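Chapter 7
Growing Old Between Two Languages

Who looks after you when you are old, and in which language? It sounds like a small question, but it opens up almost everything sociologists love to argue about – family, work, migration, money and belonging!

We begin in Narkville, where 208 households took part in a study of older migrants led by Bořivoj Říha. Many had come from Slanina as young workers, planning to stay for two winters. They stayed for good, and raised children who answer them in English. Říha's great discovery was how often people felt at home in one room of their lives and foreign in the next: at ease at the market, lost at the doctor's.

Key terms: belonging, care work, second generation, language loss

Food comes up again and again in the interviews, and we return to it in section 7.3. 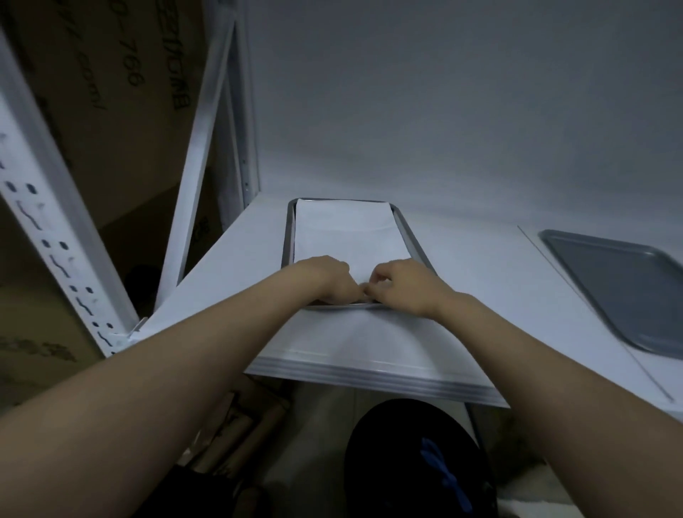 Lining a metal tray with paper. Photo: Flalo

As you read, keep asking who does the caring and who gets thanked for it. Daughters did most of it in Narkville, often on top of paid jobs, and 19 of them kept diaries for the study. Their pages are wonderful – funny, cross and very tender – and we start with one written on a Sunday.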